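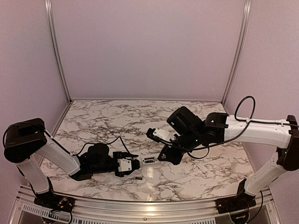
Hammad Usmani asks that the stair light on the third floor be moved up from "watch" to "repair", as he has used those stairs in the dark twice since the last check and could not find the rail. I agree with him and I have changed it. The other remarks I received are put under the item they belong to.

Building: Innes House, common areas and ground floor
Month of check: September
Checked by: Abhishek Bhatia
Marks used: OK / Watch / Repair / Not checked

1. Stairs and landings

Handrail, all floors: OK
Stair edges, ground to second: OK
Stair edges, second to third: Watch. The rubber strip on the fourth step is lifting at the left corner. I pressed it back, but it will lift again.
Stair light, third floor: Repair. The lamp comes on only after a long delay. Changing the bulb did not help, so I think the switch is the cause.
Items left on landings: Repair. One bicycle and two boxes on the second landing. I have written to the owner of the bicycle. I do not know who owns the boxes.

2. Fire doors

Door to cellar: OK, closes by itself from fully open.
Door to rear corridor: Watch. It closes, but the latch does not always catch. I tried it ten times and it failed three times.
Door to bin room: Repair. Somebody has put a wedge under it again. I took the wedge away.

Comment from Sneha Rajput: the wedge is there because the bin room door is too heavy for people with two bags. Can the closer be made softer?
My answer: it can be adjusted a little. I will ask the Durkico fitter when he comes for the latch. Until then please do not wedge it.

3. Extinguishers

Ground floor, tag 243: OK, needle in green, pin and seal in place.
Second floor, tag 1067: Watch. Needle is in green but near the lower line. The bracket has one screw missing.
Cellar: Not checked. The key I was given does not open the cellar cupboard.
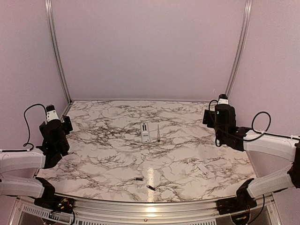
The cellar key must be solved before the next check. Naveen Jaiswal had the old key ring and will look for it at home. If he does not find it, we need to pay for a new lock, and I would prefer this to waiting one more season with an extinguisher which no person can reach.

4. Smoke and heat alarms

Ground floor hall: OK on test button.
Second floor hall: OK on test button, but very quiet compared to the others. I measured 65 decibels at the door of the last flat, with a phone, so please take the number with care.
Third floor hall: OK on test button. The cover is yellow from age and I could not read the date on it.

Comment from Trilok Chaturvedi: the alarm on the second floor did not wake me during the evening test, and I was only resting.
My answer: thank you, this is useful. I have changed the mark for this alarm to Repair.

5. Electrical cupboard

Door locked: OK
Labels on the breakers: Watch. Two labels have fallen down and one is written in pencil.
Nothing stored inside: OK. The paint cans from last time are gone.

6. Outside

Front step: OK
Rear gate: Watch. It scrapes on the ground in the last part and a child could not open it.
Gutter over the entrance: Not checked, it was raining too strongly for the ladder.

Still open from the previous list: the loose tile by the mailboxes, the missing screw on the second floor bracket, the pencil label.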